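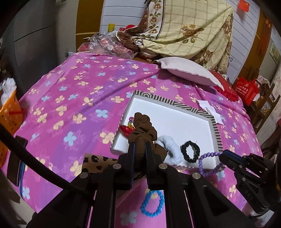

by kartini_e » 29th June
Board: Teaching by Demonstration > Hand-held rigs
Thread: Small soft stuff into a tray, what I've learned so far

Hi all! Long-time reader, first real project thread. I've been recording demos of the most ordinary job I could think of, sorting hair ties and bracelets on a bed with a tray, using hand-held grippers. I'm up to 283 takes and having way more fun than I expected. My goal is 300 before I start training on anything.

Fabric is a joy. You close the fingers on the top of something bunched up like that brown one, lift, and up it comes. Scrunchies are nearly as nice. I thought the soft things would be the nightmare and the beads would be easy, and I had it completely backwards. The beads hang and swing and catch on the tray rim, and then I have to decide whether to wait for the swinging to stop or just go. I've been waiting. Does that teach the robot to wait too? I'd love to hear from anyone who has trained on dangly things.

Other question: 13 of my takes have a fumble in the middle, where I drop something and pick it up again. Keep or toss?

---

trikis_fan wrote:

Welcome! Love this. I'd toss the fumbles. A policy copies what you show it, and if you show it dropping things it'll drop things. When I did my cable-sorting set I kept everything, and the arm picked up this little hesitation right over the bin. Took me weeks to work out where it came from (it was me, reaching for coffee).

---

rohani.lubis wrote:

Going to disagree with trikis_fan, in a friendly way. Keep them! A drop followed by a clean recovery is the most useful thing in the whole set. If all your takes are perfect, the arm has never seen a bracelet lying half on the rim and has no clue what to do about it. I'd cut only the ones where you gave up.

And on the waiting: yes, it'll learn to wait, and for beads I think that's fine. Slow and right first, then record a faster batch.

---

trikis_fan wrote:

Fair, but with 283 takes you don't have that many to spread around. Recoveries work once you've got a solid base of the plain version. Otherwise it's learning two jobs badly.

---

s_dagdelen wrote:

Has anyone tried the same job by remote control? We run leader arms at Pangaribuan and I'm a big believer. You feel the arm's limits while you're demonstrating, so you never record a motion it can't do. With a hand-held gripper your wrist goes anywhere it likes, and then at playback the elbow says no.

---

kartini_e wrote:

Oh, this is great, thank you everybody!

@s_dagdelen I did try remote control for a weekend, on a friend's setup. I was so slow! One scrunchie felt like a whole afternoon. By hand I can get through a good batch in an evening, and I try to keep my wrist honest by staying mostly above the tray.

@rohani.lubis I'm with you on keeping the fumbles, at least for the first training run. I can always drop them and train again.

One more puzzle for you:

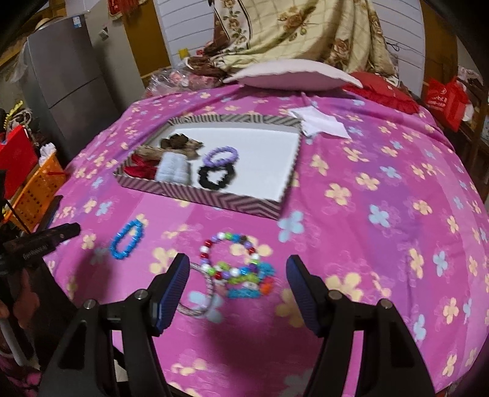 Piles are where I get stuck. With a single item I always know what I'm going for, and I think the recording shows it too, because the fingers head straight there. With a tangle of bracelets I kind of poke around until something comes loose, and no two takes match. The single blue one off to the left is easy by comparison, a nice flat oval lying off by itself. So should I start each take with the loose one and leave the tangle for last, or go at the tangle first so it gets plenty of examples? Red, white, green and orange beads all mixed together probably doesn't help a camera much either.

---

syafiqah_w wrote:

Tangle gets its own set! I'd record 100 takes of nothing but pulling one bracelet out of a pile and putting it down flat. Then mix those in with the tray takes. Pick a rule for yourself and stick to it, like "always the one on top, always by the outer edge." It feels silly while you're doing it but your takes will start to look alike very fast.

Love the flowery bedspread, by the way. My first policy only worked on a gray desk mat, so a busy background early on gets a big thumbs up from me.

---

s_dagdelen wrote:

+1 to the rule. Still think you should do a few of the tangle takes by remote, even if it's slow. Pulling beads is all about how hard you tug.

---

rohani.lubis wrote:

Does the hand-held record any force at all? If it's only finger width and pose, then the tug is invisible either way.

---

kartini_e wrote:

Only width and pose, sadly. But I'm sold on the separate set, and "top one, outer edge" is going on a sticky note. Starting tomorrow after work. I'll post the training curves in this thread, good or ugly!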